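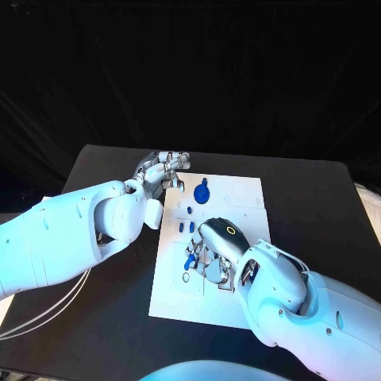
Insert board, right hand on the L piece, left hand waiting above the knob.

09/04/2021

Bench notes, insert board collection

Carried on with the board today. Goal was to get the right hand doing the L piece cleanly while the left stays parked near the knob, so that both arms are in every example from the start. The earlier set was one-handed and the policy trained on it lets the idle arm drift. Matúš Mikuš thinks the drift comes from the missing arm data and nothing more. I think the start poses are also too much alike. We are collecting in a way that should tell us which.

Total kept so far on this board: 700. Today added 61 to that, all teleoperated, all reviewed once. The whole Brenurside set stands at 2,601 with the older boards counted in. I would not mix the older boards into training yet. Their labels use the old phase names and the converter still turns "release" into "retract" when the two are close together.

Setup

Same table, same black backdrop. Head view is the main one. I moved the board toward the robot by a hand's width before starting because the left arm was close to its reach limit at the top edge in the last batch. It is better now, but the right elbow sits lower and takes up more of the lower right corner of the head view. Checked ten recordings for this and the fingertips were still visible at the grasp in all of them. If the board goes any closer I expect we will lose them behind the knuckle housing.

Left arm cables: keep the loop on the table and off the board. Twice it crept up against the board edge during resets. I threw out both recordings.

Procedure as run

Start with left hand curled above the top left of the board, right hand clear. Operator brings the right hand down over the lower part of the board, closes on the L piece, pauses, lifts, moves it to the target, opens, backs off. Left hand holds until the right is clear and then goes to the knob for a quarter turn. Mark the phases by foot switch as they happen. Do not fix them afterward by memory.

The pause after closing should be short. Some of the May recordings have pauses long enough that the policy learned to stop there and stay stopped. Skamora's replay tool will flag anything where joint speeds are near zero for too long. I left its threshold at 100 frames for today and it caught most of what I would have caught by eye.

What went wrong

The pair of small pegs is the main trouble. The hand comes down flat and the outer fingers want to land on the pegs before the others get around the L. When that happens the operator tends to rock the wrist to find the piece, and we end up with a lot of wrist motion that has no purpose. Coming in with the wrist turned slightly toward the left side of the board helps. I asked Matúš to do all of his that way after the break and his reject rate dropped. Mine did too, but by less.

Finger curl is mapped too strongly at the closed end. A small squeeze of the glove gives nearly full closure. On the L piece this pushes the short leg against the board and the piece twists as it lifts. Lowered the gain on the last two joints and it felt more even. Config saved as skulteo_right_b. The old one is still there, please don't overwrite it, the first half of today was recorded with it and the metadata points to it.

Network dropped once. Commands froze for around two seconds and then caught up all at once. No contact with anything, but I stopped and homed both arms before going on. Recording deleted.

Labels

I kept failed grasps that were corrected in the same attempt and tagged them "recover". Failed grasps that ended in a reset go in the reject folder with a one-word reason. Please use the words already on the list (slip, peg, cable, late, other). We had four spellings of "slipped" last time and I had to merge them by hand.

Left to do

Vary the start pose of the left hand. Everything today begins in nearly the same place, and if Matúš is right this will not matter, but I want to have the data either way.

Shift and rotate the board between blocks. Small amounts first.

Rerun the hand calibration on the right before the next session. The index finger closes a little ahead of the others.

Send today's batch to Pathirana for the second review once the upload is done. It was at a bit more than half when I left the bench.

Fix the release/retract bug in the converter. I have it reproduced on one old recording, path is in the shared log.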